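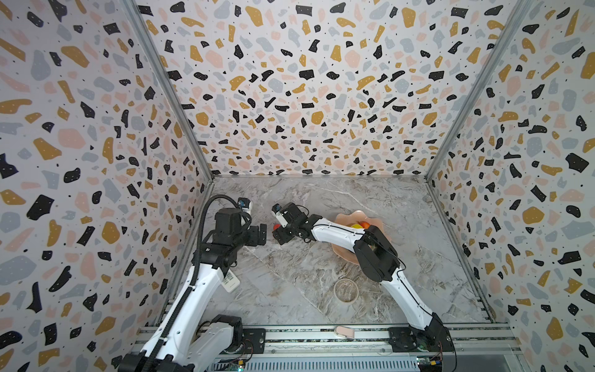
August 2022

Okay, so I drove out to Plardale today to see Ramiro Cantero and his two arms, and I've been turning it over in my head all evening instead of doing the dishes. (Yes, I see the irony. The lasagna pan is still soaking.)

I've been asking the same question ever since the Kivi vacuum ate the fringe off Mom's rug - can any of these things do a chore yet? A real one, start to finish, while I'm out of the room? Ramiro has been promising to show me for months and I finally had a Monday off, so I packed a sandwich and went.

First thing: the wallpaper! He's got the whole back and both sides of the cell done in that speckly terrazzo stuff, pink and mustard and black chips all over, and a marbled gray tabletop to go with it. I'd expected something that looked like the inside of a dishwasher. He says plain walls make for lazy testing because no real kitchen is plain, and then he admitted his sister picked the pattern.

The chore is fruit. Pick it up, put it on the plate, leave the plate looking like somebody's about to come for lunch. I told him I'd had two jobs as a teenager that were basically that. The plate is a pretty pink one with a wavy edge, and I liked seeing a yellow fruit and a red-orange one side by side on it with all those black motors hovering over them. There was also a little red thing down by the right-hand gripper that I wanted to call a plum, but I never asked and now it's bugging me.

What surprised me most is how close together the two arms work. The grippers were practically nose to nose in the middle of the table, and I kept sucking in my breath like I do when my brother parallel parks. Ramiro didn't even look up. Each wrist has its own little camera riding on it, so I guess they have a better view of things than I do when I'm elbow-deep in the sink.

And they're slow. Oh my gosh, they're slow! I ate half my sandwich during one run. I could have plated that fruit, wiped the counter, and called my aunt back. But I timed myself against a toddler once (long story, Davitz company picnic, there were prizes) and slow is kind of relative. If I'm not home, do I care if it takes all afternoon? I think I'd care about bruised peaches. I would not care about the afternoon.

Ramiro keeps a notebook, of course he does. He's logged 1160 tries since last October and he calls 732 of them good, meaning the fruit landed on the plate and stayed there. I did the math in the car and that's a bit under two out of three. If I dropped one piece of fruit out of three they'd have sent me home from the snack bar before lunch. On the other hand, he's one guy with a day job at Testton, and he says the early ones were a disaster and the recent ones are a lot better. The last 12 he did before I got there were all fine, and he was so proud he'd drawn a box around them.

What I wanted to know was what happens when the job isn't the job. Say the plate's been left by the toaster, or there's a dish towel thrown over it. He made a face. For now the table gets set up the way the arms like it and he's the one who sets it up, which takes him close to as long as doing the chore. So somebody's still doing the housework there, and it's Ramiro!

We argued about shops too. He used to pack boxes at Davitz and he's sure that's where this goes first, same parts coming down the line, same bins, no cats. I said my cousin's station at the plant gets rearranged every other week. We went back and forth until his coffee was cold and neither of us budged much.

So where am I on it? I went in thinking no, not even close, and I came home at "no, but." I could picture one of these sorting the silverware. I can't picture it doing my lasagna pan, or fitted sheets, or that drawer with the batteries and the birthday candles in it. Ramiro wants to try cups next, then folding napkins. He figures napkins will take him the whole winter.

I was back on the highway by four and it took about 30 minutes to get past the bridge construction, ugh. Have to remember to mail him the good painter's tape - he's been using the cheap kind and it leaves gunk on everything.

Also: call the vet, buy peaches, do the PAN.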